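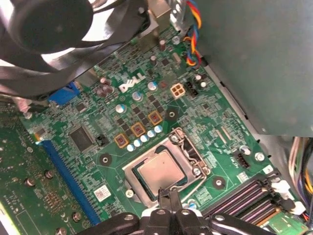 Thank-you cards, a thread (1/11)

Every December I swear I'll make my thank-you cards before the presents arrive. It is now Dec 29, 2019, the presents have been eaten, worn or regifted, and I own one finished card. It has a thumbprint on it.

2/ The plan was simple. One stamped wreath, one sentiment, one strip of vellum. I was going to make 27 of them in an evening with a mince pie in my other hand. You can tell how it went by the state of the mince pie.

3/ First mistake: the vellum. Every glue I own shows through vellum. The Costigan one that says "invisible when dry" dries to the look of a snail having a lie down. I've hidden it behind the sentiment strip, then behind a bigger sentiment strip. At this rate the card will be all sentiment.

4/ Second mistake: I bought the Falisine wreath die, the one with the tiny berries. Lovely thing. The berries don't fall out of the die, mind you. You poke them out one by one with a pin, and then they're in your slippers until Easter.

5/ If you've got the same die, a scrap of baking parchment between the die and the card helps a lot. So does running it through twice. So does picking a different die.

6/ Colour report. I inked the wreath in Turerholm "Moss", which on the lid is a soft, woodland sort of green and on the card is a snooker table. Went over it with a bit of grey and it calmed down. Now it's a snooker table in a power cut, and I like it much more.

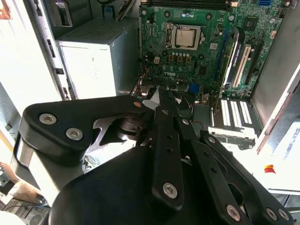 Natalia Cortés replied that I should stop gluing vellum at all and just wrap it round the card front, with the ends taped inside where the mess can't be seen.

7/ Reader, I tried it. Annoyingly good. The ends go under the liner, the vellum lies flat, and you get a nice misty band across the wreath. I have thanked her and will be sulking until teatime.

8/ Score the vellum before you fold it, though. I didn't on the first go and it cracked into a white line straight across "With Thanks", so that one is going to my brother.

9/ Someone else asked what card I'm using. It's the Grarkier smooth white, bought in a pack of 40 a couple of years back when I thought I'd be sending a lot of post. It takes ink nicely and doesn't fluff when you die cut it. It does show every fingerprint (see post one).

10/ I also own, by the label on the tub, 3000 sequins. I have put three on each card. My heirs can look forward to the rest.

11/ Cards done so far: not enough. Berries in slippers: plenty. If yours from me turns up in the middle of next month with a slightly wonky wreath and a strong smell of clove, it was made with love and the good scissors. Off to find the envelopes, which I'm fairly sure I bought in the wrong size.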